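Diary, February, early evening

Rain all day in Clescombe. Got the letter cubes out on the brown table after lunch and left them where they fell.

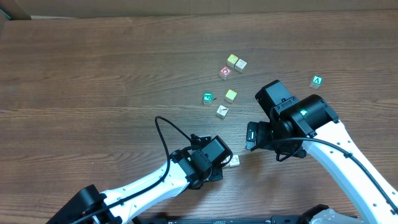 Faustine Hamel thinks letters on cubes are a waste of time for anyone over six, and that I'd learn more words from a decent crossword. She told me so on the phone at about three and then stayed on for nearly 41 minutes, helping me look for one with a V in it.

I like the V. It has a green top and it is a nuisance in every game, so I tend to push it off to the side until I have an E and an A to go with it. Today I got VALE in the end, then VEAL, and Faustine said those were the same word as far as she was concerned. We agreed on half marks.

The rules we use are the ones from the Skorketti booklet, more or less. Throw the lot, use what lands face up, no turning a cube over to suit yourself. Red tops are worth double. I have never been sure about yellow, as the page with the yellow scores got tea on it years ago, and we have always called it 2. Plain white ones score nothing but you can't make much without them.

Played four rounds by myself once she had rung off. Best score was the second. The last was all consonants and I gave up on it — started the soup instead.

The table needs oiling again. It looks fine by lamplight but the grain feels rough under my hand, worse near the window. There is half a tin of oil in the shed if the lid will come off. Must also ask Millet about the draught, and write back to Navero about the chair.

Soup was leek. Too much pepper. Faustine is coming over later in the month and says she will bring a proper dictionary, so that VALE can be settled.

Recent entries
The shed lid
Navero and the chair, again
Leeks from Millet
Clescombe in the wet
Older entries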